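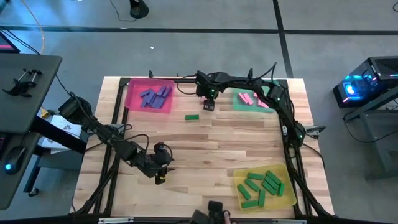

Kianoush Esfahani says the water bill was what finally did it. Not the noise, not the customers asking for finer edges, just a bill that kept creeping up every quarter until somebody printed it out and taped it to the break room fridge.

So Cutton, the deburring and tumbling shop out past the rail spur, is changing how it runs its vibratory bowls. In July it'll switch on a closed-loop rinse system from Hivden, and if you've ever stood next to one of those bowls and watched the gray slurry go down the drain, you'll know why I drove over there to ask about it.

I've been writing up finishing shops for a long time (long enough to own three pairs of ruined boots), and most of the ones I visit still send their rinse water through a settling tank, top it up from the tap and hope for the best. Cutton did that too. The new setup spins the solids out in a centrifuge, doses the cleaned water with fresh compound and sends it back to the bowls. The sludge comes out as a thick cake that gets hauled off in drums. Esfahani told me they expect to go from 174 gallons of fresh water an hour down to 16, and that's with every bowl running!
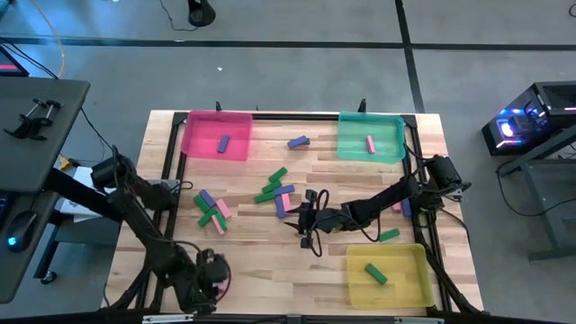
*Photo courtesy of Plakanano*

There's a second piece to this, and it's the one I find more fun. Cutton is also dropping its old mixed media, which was a jumble of angle-cut triangles in four sizes, and going over to a ceramic cylinder made by Plakanano. The cylinders wear down slower, so there's less grit in the water to begin with, and they don't lodge in cross-drilled holes the way the triangles did. Anybody who has spent an afternoon poking media out of a valve body with a bent pick is nodding right now.

The valve bodies are a big part of the story. Oshima, the pump maker, sends Cutton a steady stream of them, and it wanted the same edge break on every part, first shift or second. The triangles shrank as they wore, the cycle times got stretched to make up for it, and the parts from a tired bowl never quite matched the parts from a fresh one. Cutton ran a trial lot of 364 valve bodies in the new cylinders this spring. Oshima's inspectors signed off on all of them, with a note asking for a little more work on one inside corner.

Cycle time on the trial came in at 59 minutes. I asked what it used to be and got a laugh and "depends who was timing it," so make of that what you like.

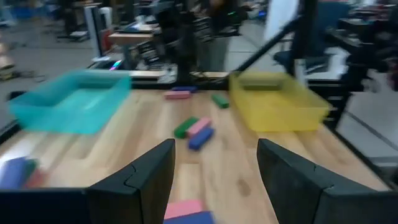
What I couldn't get was a price. Hivden doesn't publish one, and Esfahani would only say the payback looked a lot better once they counted the sewer charges along with the water. I believe it. I do wonder about the foam, though. Recycled compound can get sudsy on a hot afternoon, and a sudsy bowl cushions the parts and hardly cuts at all. Hivden's answer is a low-foam compound and a sensor on the return line, and Cutton plans to keep the old drain plumbed in through the first summer just in case.

The bowls themselves are staying put. Two are getting new urethane linings while the pipes are being moved, and second shift will be running short-handed during the changeover, so customers with small lots should call ahead and expect a slightly longer wait. Oshima's work gets its own bowl from here on.

I've been invited back once the system has a few weeks on it. I'm bringing the fourth pair of boots.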